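架子还是黄的好

我对黄色架子有一种说不清的偏爱。事情得从我去年搬进现在这间工作室讲起，那时候手头紧，什么都想省，架子一口气买了灰的，觉得耐脏、百搭、不出错。结果呢？三个月下来，我找东西的时间比干活的时间还长。黑色的零件放在灰色的层板上，灯再暗一点，简直像掉进了井里。

后来我跟Susport的人聊天，他们那边做零件周转，层板一律用亮黄色。我当时还笑，说你们这是开幼儿园吗？对方也不恼，就让我自己去架子跟前站一会儿。我站了一会儿，回来就下单了（一组299，凑了个整单还送层板，挺划算的）。
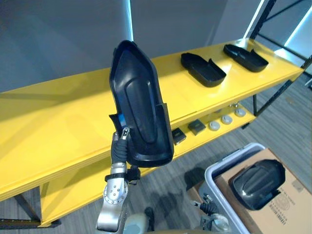
颜色对比这件事，做收纳的人讲得太少了。大家爱讲标签、讲分区、讲断舍离，收纳书我买过一摞，翻来翻去都在教人怎么叠、怎么贴、怎么扔。可是眼睛找东西，头一个认的就是颜色啊！你看那两个黑色塑料托盘，搁在黄层板上，边沿一道一道清清楚楚，连侧边那个小缺口都看得见。换成我原来那套灰架子，我得凑过去摸，摸完了还不一定拿对。黑色件本来就容易反光，轮廓一花，人就会犹豫，一犹豫手就慢了。

有人说黄色刺眼，看久了心烦。这话我承认一半。大面积的亮黄刷在墙上，我也受不了，我有个朋友把厨房刷成那样，半年就重刷了。但层板是平躺着的，上面总要放东西，黄色只是垫在底下当背景，你的注意力都在东西上。再说了，地面压得住就行，我现在铺的是灰地毯，架子往上一立，一点也不闹。

第二件我想啰嗦的事，是别把层板塞满。我以前的习惯是见缝插针，觉得空着就是浪费，每平方米都是交了房租的嘛！Musen出过一种加密隔板，能把一层切成好多小格，我兴冲冲买回来，用了一个月拆了。格子太死，托盘稍微长一点就放不进去，竖着塞又会倒，倒了还连累旁边的。拆下来的隔板现在还靠在门后，谁要谁拿走。

现在我的做法很懒：上层只放当天要碰的大件，之间留出手能伸进去的空当，摆歪一点也没关系。真的，歪一点没关系！我见过有人把托盘摆得跟阅兵似的，拿一个，剩下的全得重新对齐，累不累啊。收纳是给手用的，手要的是好抓，直不直的，手才不在乎。

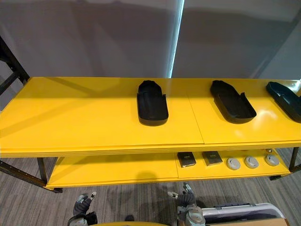
上层放托盘，下层右半边放小黑盒和圆片，各待各的。

下层我一直觉得是被低估的地方。很多人把下层当仓库，什么不想看见就往里推，推到最后自己也忘了有什么。我的规矩是下层放小东西，靠前放，绝不堆两层。小盒子最好朝外那面带个标记，字多字少都行，哪怕一小块浅色的贴纸，弯腰瞄一眼就够了。下层光线差，上面的层板会投影子，所以下层也得是黄的，这一点千万别省！我见过上黄下黑的搭配，店里叫它“稳重款”，卖得还贵，下层一暗，等于白买。

顺便说一句价钱。Okoro那种带灯的双层台子要800，我去看过实物，灯确实漂亮，可灯下面还是深灰的板子，我站在那儿就想，把板子换个颜色不就行了吗？店员给我介绍了半天色温，我满脑子都是黄色，怪不好意思的。Ostia的便宜些，标价303，板子薄，我按了按有点颤，放轻的塑料件应该够用，重的我不敢讲。

也有读者写信问，家里能不能用这种架子，放鞋、放杂物什么的。我觉得玄关可以试试，浅色鞋多的人就算了，白鞋放在黄板上效果没那么明显。深色鞋多的，尤其像我这样一水儿黑鞋、每天早上抓错左右脚的，值得折腾一个周六下午。先把架子腾空，擦干净，东西一件件放回去，放到觉得刚刚好就停手，剩下的另找地方。

我那套灰架子还没卖掉，挂在网上最多有人问问运费。想要的人自己来搬吧，螺丝我都装在袋子里了，应该没少。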